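Play food on a real-sized table: a short gallery

I have never quite believed in play food. Grodetti sells it as a way to get children helping in the kitchen, and Mirel says much the same on the side of every box, only in a softer typeface. My own view is that most of it ends up under a sofa. Still, the playroom at Carcombe wanted a small kitchen corner, and I was asked to put these pages together, so I have tried to be fair.

The idea was to do without the usual painted cooker and tiny pans and lay things out on a plain white table. I had my doubts about mixing toy fruit with bigger pieces. A strawberry is a strawberry, but a colander is a big thing for small hands, and the catalogues never seem to show anyone putting one away.

Colander, plate, bowl and fruit
The oval green colander takes up a good bit of table. The ketchup is on the round plate, and one strawberry has the blue bowl to itself.
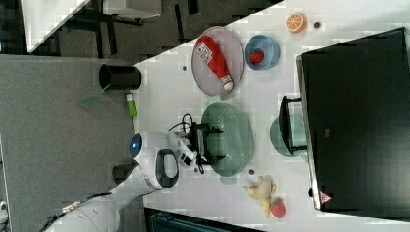 I would have bought fewer pieces and better ones. The set list we were first sent ran to 35 items, and I can't see what a child does with the last dozen except tip them on the floor. Bananas and strawberries get picked up again and again in any playroom I've visited. The orange slice I'm less sure of. A half slice can't be peeled, stacked or shared out, and once the novelty goes it tends to be used as a wheel.

The colander I have come round to, a little. It holds fruit, it can be a hat, and you can carry the lot back to the shelf in it. Whether anyone will is another matter.

Plate, bowl and oven
The black oven is on the right of the table, with the orange slice out near the far edge. The pinkish plate still looks too large to me for one bottle of ketchup, though I'm told a big plate is easier to serve from.
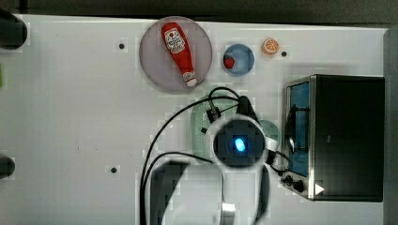

Do you need a whole matching set to start a kitchen corner?
You can start with 7 or so things from different makers, as long as there is something to put food in and something to put it on. Matching sets look tidy in the Bakos catalogue and cost more than they should. Add pieces when the children ask for them, and don't replace the ones they haven't missed.

Page last changed Tuesday, July 11, 2023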